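February, still dark at seven

Woke up before the alarm again and lay there listening to next door's boiler having its morning cough. I'd meant to write this last night but I fell asleep on top of the duvet with one sock on, so here we are, diary at the kitchen counter, tea on my left, toast crumbs already in the spine.

The big news is that I've gone back to swimming! Proper swimming, in the pool at Kolmont, with lanes and a clock and a man in front who does butterfly at people. I hadn't been in a pool since the summer before last and I'd forgotten absolutely everything about it except the smell. Forgot a pound for the locker. Forgot flip-flops. Forgot that you have to take your glasses off, and that once they're off you can't read which changing room you're walking into (I got it right, but I did stand there squinting for a good while, and a woman with a toddler asked if I needed help).

I'd promised myself 30 lengths. I did 11 and then hung on the side pretending to adjust my goggles. The slow lane wasn't slow, either. There was a lady in a flowery cap who swam with her chin up the whole time like she was looking for a bus, and she passed me twice, and the second time she said "lovely in here today" without even being out of breath. It was lovely, though. There's a bit when you push off and glide and everything goes quiet and green, and I'd missed that more than I knew. I did a few pushes off the wall just for that and didn't bother with the swimming part.

Then of course I was starving. I had a cheese scone from Geerts on the way home and ate it walking along, hair dripping down my collar, and then went back and bought another one, so that's the exercise cancelled out. They've changed the scones, I think. More mustard. I'm for it.

Arms like string all afternoon. Couldn't get the lid off the pickle jar and had to have beans without.

Later, after lunch

Shoulders are now properly sore, and so's some muscle down the side of my ribs that I didn't know I owned. I looked up stretches and did them in the hall holding on to the door frame. Then I spent far too long reading about goggles. Mine leak on the left side and they've got that pink ring thing where they leave you looking like an owl until teatime. The Endik ones come in a pouch and everybody in the reviews goes on about the seal, but everybody in the reviews also seems to swim across lakes before breakfast. I've put a pair in the basket and left them there to think about what they've done.

I also found my old swimming log in the drawer with the takeaway menus! A little blue notebook, all wavy from being left in a wet bag. Most of the pages just say the number of lengths and then a remark. "Cold." "Cold again." "Got kicked." One of them only says "plaster", and I remember exactly what that was about and wish I didn't. I've decided to carry it on from where it stops, same book, new pen. First entry: 11, arms gone, scone x 2.

What I want is to be able to do the 30 by the time the outdoor pool at Kivance opens. It's got the wooden cubicles and the terrible showers, and there's a kiosk that does chips in a cone, and if you get there early enough the sun comes over the hedge and lands right on the deep end. I used to go with a flask. I'd like to go again and not be the one clinging to the steps.

Washing's on. The costume has gone baggy at the back (must be the chlorine, it can't be me) so that's another thing to buy. Tried it on over my leggings to check and yes, baggy. Took it off again quickly before the window cleaner got round to this side.

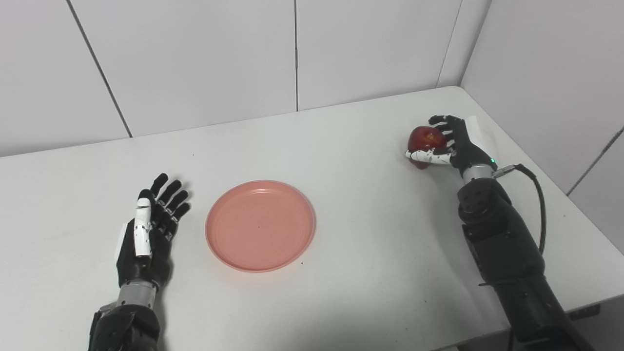

Bedtime, nearly

Nothing much since. Had soup. Ironed two pillowcases and lost interest in the rest. Rang the pool to ask about the early session and it starts at half past six, which made me laugh out loud at the poor lad on the phone, but then I said I'd come, and he wrote my name down, so I suppose I'm going.

Bag is packed by the door: towel, other towel, shampoo, flip-flops, the leaky goggles, and a pound coin taped inside the lid of the soap box. Notebook in a freezer bag this time. I've laid my clothes out on the chair in the order they go on, and I've moved the alarm clock over to the windowsill so I'll have to get up to shut it off.

Ribs still hurt when I laugh. Night night.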